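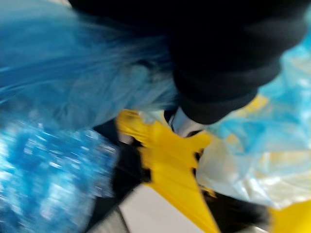 **Where does trash go after it leaves your house?**

Most of it rides in a truck to a landfill, a recycling center or a compost yard.

I used to think the garbage truck drove to a giant hole and tipped everything in. That's a bit of the story, but there's more going on!

First, the truck squashes its load. Trash is full of air (think of an empty cereal box), so a big metal plate pushes it flat and the truck can fit a lot more in before it has to turn around. In Birmont, where I grew up, our truck made 31 stops on my side of the hill. I know because I followed it on my bike one April vacation.

Next comes the transfer station. The one I visited is in Fadthorpe, and wow, it is loud. Small trucks dump their loads on a huge floor, and loaders push it all into much bigger trucks for the long drive – over 60 miles in our case.

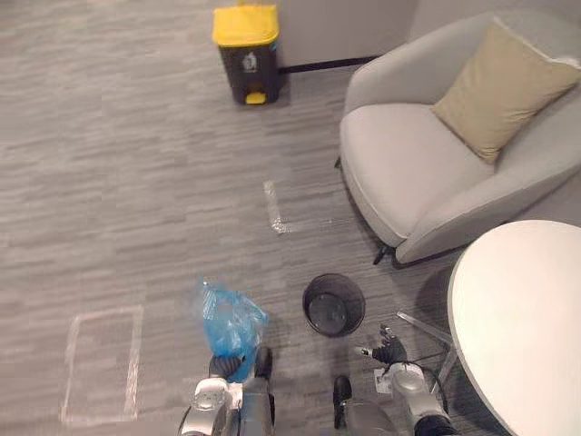
*A blue bag, tied at the neck, and a small mesh wastebasket.*

At the landfill, the ground is lined with clay and thick plastic so dirty water can't leak into the soil. Machines with spiky wheels roll back and forth over the trash, and at the end of the day it gets a blanket of dirt. The blanket keeps the smell down and the seagulls grumpy.

Old trash makes a gas called methane as it rots. Some landfills collect it in pipes and burn it to make electricity, so your banana peel could help run somebody's toaster!

**Try this at home**

Bury an apple core and a plastic bottle cap in a pot of damp soil. Put the pot outside, wait 8 weeks, then dig them both up (wear gloves – it gets yucky). Which one has changed more? Draw what you find, and wash your hands when you're done.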